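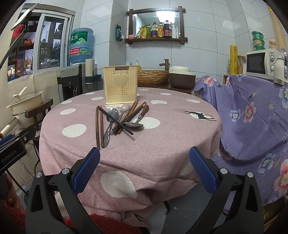

Cutlery sorting with a hand-held gripper, at a kitchen table.

Getura project – your questions answered

What are you trying to find out?
Whether a robot arm can learn to sort cutlery purely from people doing it with hand-held grippers, in kitchens as they really are. We are very fond of real kitchens, clutter and all!

How much did you record?
200 demonstrations for training, plus 40 tries on the arm in a kitchen it had never seen.

And how did it do?
Rather nicely, we think. Our method, Toma, got 84 per cent of pick-ups right. Chopsticks lying across one another are still the hardest, and spoons with fancy handles can be a bit of a nuisance too.

Why do the gripper jaws have textured pads?
Thin handles like to roll – smooth pads let too many of them slip when we tried those in January.

Can I use the recordings?
Yes, and please do. The Benditz set is free for teaching and research, and we try to answer every email within 2 weeks.

Page last updated Aug 3, 2018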